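I'd been trying to pin down Ruby-Lee Lockyer for weeks before she finally called me back, at six in the morning, from the cab of her truck. She had a walk-in cooler down at a flower wholesaler in Hadside and she figured I'd be up. I wasn't, but I found a pen.

Ruby-Lee fixes commercial refrigeration. Walk-ins, reach-ins, ice machines, the odd milk tank. She's been with Cokley Mechanical long enough to have trained most of the people there, and what I wanted to ask her about was defrost, a subject I know just enough about to be dangerous (I once chipped at my own freezer with a butter knife, and yes, she yelled at me for it).

"Everybody wants to talk about compressors," she told me. "Compressors are expensive so they get all the attention. But half my summer calls are ice on a coil, and the compressor's fine."

So what goes wrong? Mostly doors, she says. Warm air comes in carrying moisture, the moisture freezes on the evaporator, and pretty soon the fans are trying to push air through a solid block. The box warms up, somebody turns the thermostat down, and now the thing runs even longer and grows more ice.

"Please leave the thermostat alone," she said. "Put that in. Put it in twice."

I asked about the wholesaler's cooler, and she laughed. It was set to defrost four times a day, which would have been plenty, except that two of those defrosts landed right in the middle of the morning loading, with the door propped open on a bucket. She moved the schedule, replaced a torn gasket and took the bucket away with her.

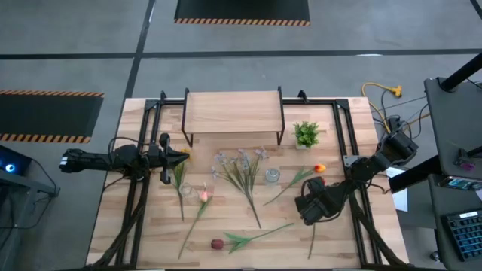 A green stem on the butcher-block table, with the little wood-topped shelf at the back.

Flowers are fussier than people think, by the way. Ruby-Lee likes to see a flower cooler stay fairly humid, so she doesn't want a small coil running brutally cold and pulling all the water out of the air. "A bigger coil, gentler fans," she said. "Beer doesn't care. Roses care a lot."

Her boss, Raelene Kingi, got on the line for a bit later that week – I'd caught her in the office with her lunch. Raelene does the quoting, and she keeps a folder of every repeat visit going back years. Last year there were 326 service calls in it, and 89 of them were icing. Of those, 64 came down to a gasket, a door closer or a heater that had quit.

"Those are cheap parts," Raelene said. "I'd much prefer to sell somebody a gasket in March than an emergency visit in July. They don't believe me until July."

She's a fan of demand defrost, where a controller decides when the coil needs it and skips the cycles it doesn't. Cokley has been putting in one called the Nollerero, and she likes it fine, though Ruby-Lee grumbled that the screen is impossible to read with gloves on. They went back and forth on that for a while and I just ate my toast.

What about older equipment? Ruby-Lee looks after a walk-in on Cartwright Street that still runs on a mechanical timer, the kind with little pins you push in by hand. It's 47 years old and she won't hear a word against it. "I clean the drain line, I check the heater, I set the clock after a power cut. It'll see me retired."

The drain line is her other big thing. If the meltwater can't get out, it refreezes in the pan, and then you've got ice building from the bottom up. She wants the drain heater checked every time anyone opens the unit up, and she wants a proper trap outside the box.

Before she hung up I asked what she'd tell somebody with a small cooler and no service contract. "Shut the door," she said. "Then go look at the coil with a flashlight. Light frost, fine. If you can't see the fins, call me." Then somebody was banging on the side of the truck and she had to go.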